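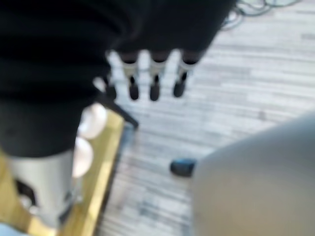
**Squeaky floor under hall carpet, can I fix it without pulling the lot up?**

posted by **backlane22** in Floors & Stairs, Friday, March 27, 2020

Home all day now and the hall floor is driving me up the wall. Terraced house in Kuneck, boards downstairs, fitted carpet over the top with underlay. Three bad spots. One just inside the front door, one halfway, and the worst by the kitchen door where everybody puts their foot down. Groans when you step on, clicks when you step off.

It was fine until December. Then we had the heating on more than usual and it started, one spot first, now the rest. Bloke who laid the carpet (Hurnell, the shop on the ring road) said it was the boards drying out and would settle. It has not settled.

Things tried so far:

- talc rubbed in over the carpet. no difference, smelled nice
- walking round the edge. works, but looks daft
- a rug on top. slightly muffled, same squeak

Can't get anyone out at the moment obviously. Got a drill, a hammer, box of mixed screws. Carpet is only four years old and I don't want to wreck it. Is there a way to screw down through it? And how do I find the joists when I can't see the boards? Got a stud finder from Jenon but it beeps at everything incluing the skirting.

Also there are pipes under there somewhere, radiator by the door, so bit nervous about going in blind.

---

**sawdust_and_tea**

Yes you can go through carpet but I wouldn't as a first go, not with pipes about. Lift one edge instead. It's less bother than you think.

Hall carpet is normally just hooked on gripper strips along the walls. Start in a corner near the worst squeak, grab the pile with pliers, pull straight up. It'll pop off the pins. Fold it back as far as you need, do the same with the underlay (might be stapled, pull the staples, don't rip it). Mind your fingers on the gripper, the pins are nasty.

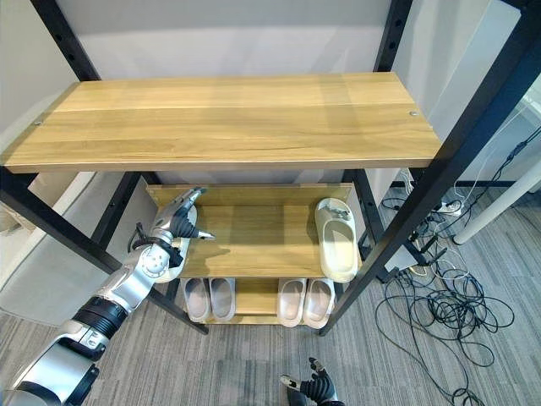

Clear whatever's standing along that wall before you start, coats as well, otherwise you'll be fighting the fold all afternoon. Then get someone to walk about while you kneel and watch. You'll see the board move. Nine times out of ten it's a nail that has worked loose and the wood is sliding up and down it – that's your groan. The click is usually two boards rubbing.

Loose nail: put a screw in next to it, into the joist. The joist is where the line of old nails is, so once the carpet's back you don't need the finder at all. Keep to the nail line. Pilot hole first, countersink so the head sits below the surface. Screw should be long enough to go through the board and bite properly in the joist but no longer. Pipes often run in notches cut in the top of the joists, so if you see a board that's been cut short and screwed back by somebody, leave that one alone or lift it and look before you drill. Turn the heating up and feel along the boards with your hand, warm strip = pipe underneath.

Boards rubbing: talc or powdered graphite brushed down the gap. Now it'll work, because it's going where it needs to go and not in your carpet.

To put the carpet back you want a knee kicker really. Hire places are shut but for one edge you can get away with pushing hard with the flat of your hand and tucking with a clean bolster. Won't be perfect. It'll do til you can get a fitter in.

---

**mossy gutter**

we had this, turned out to be the door bar and not the floor. metal strip at the kitchen door, one screw gone. check that first, takes a minute

---

**Sheehan Road DIYer**

Agree with lifting it. Don't bother with the snap-off screw kits for going through carpet, I bought one and half the heads snapped early and left a bump I can feel in socks.

One thing to add, have a look at your air bricks outside. Mine were blocked with leaves and the boards were swelling and shrinking with every change in the weather. Cleared them, and it took roughly 9 weeks but two of the squeaks went on their own. The third needed a screw.

---

**backlane22**

Door bar WAS loose, so thanks mossy gutter, that's the click by the kitchen gone. Groan's still there. Going to lift the corner tomorrow if I can find the pliers.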